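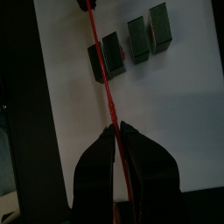
## The week the air monitors went weird

I've been hooked on the little air sensor outside my kitchen window for five years now, and I still check it before coffee. Most mornings in Medrano it sits at 9, which is lovely. Then one Thursday in March it read 117, and I figured a spider had moved in (it happens!).

So I pulled up Wusora, the free map where people share their readings, and the whole valley was orange. Sokonby, 500 feet higher up, was perfectly clear. Same wind, same day, just a short drive up the hill!

What we had was an inversion, a lid of warm air sitting on top of the cold stuff and trapping every bit of wood smoke we'd made overnight. My own stove included, I'm sorry to say. By lunch the sun had warmed the ground, the lid broke up, and my number slid back down while I ate a sandwich and refreshed the page like a maniac.

I've since bought a second sensor, a Vornex, for the back porch. The two never quite agree, and I've been moving them around the yard all month trying to find out why.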